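Household Economics, Unit 6
Sharing the cost of a home: handout and notes
Revised 2022-12-21

Read this before the seminar. Bring a calculator and your copy of the Josell case.

1. What counts as a shared cost

A shared cost is any expense that would still exist if one member of the household moved out. Rent is the clearest case. Heating is mostly shared, since a room costs nearly the same to heat for one person as for two. Food is mostly private, with exceptions such as oil, salt and coffee.

Durable goods fall in between. A dining table is used by everyone but usually bought by one person, and it outlasts most tenancies. The usual approach is to spread the price over the years of expected use and charge each member for the years they live there.
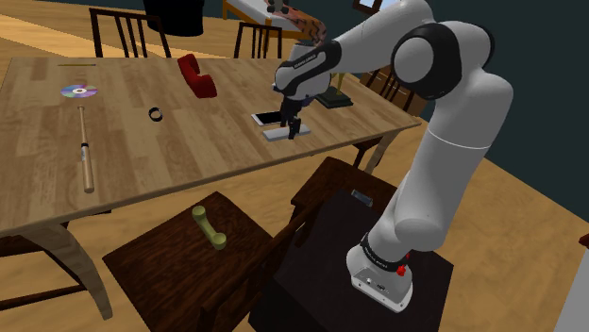
Bianca Toma objected to this in last year's seminar, saying that expected use is a guess and that the person who paid carries all the risk if the guess is wrong. She would charge a flat monthly fee instead and let the owner keep the item at the end.

Both methods are acceptable in your written work. State which one you use and stay with it. Most of the marks lost on this unit are lost by people who spread the price of one item and charge a flat fee on another without saying why.

2. The Josell case

Three people share an apartment. The rent and utilities come to $858 a month. Divided equally, each person pays $286. One bedroom is much larger than the other two, and the person in it works from home.

Work out the following on paper:

The equal split.
A split by floor area, using the room sizes in the reader.
A split in which the person at home all day pays a larger part of the heating.

You will find that the second and third splits pull in the same direction here. They do not always. In the Karagiannis case, which we take up in April, the person at home all day has the smallest room.

3. Small items and record keeping

Households rarely argue about rent once it is settled. They argue about small things: a lamp, a phone bill, a set of glasses. Shadi Saab's reading for this unit covers a household that kept a written list for 17 months. Around 415 entries were made, and most were for amounts under $8.

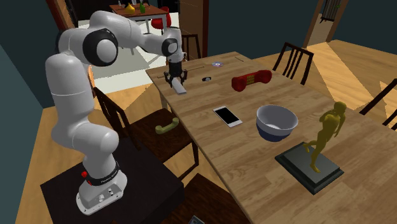
The list worked for the first year because one person added it up at the end of every month. When she stopped, entries continued but no money changed hands, and the balance grew until it was too large to settle easily. Note the order of events -- the record did not fail, the settling did.

A practical rule is to set a floor. Anything below the floor is not recorded. The household in the reading had no floor, and the time spent writing entries was worth more than many of the entries themselves.

4. For the seminar

Finish the three splits from section 2. Then write half a page on where you would set the floor for the Josell household and what you would do about an item bought jointly when one of the buyers leaves early. The Adach case is optional reading and will not be on the test.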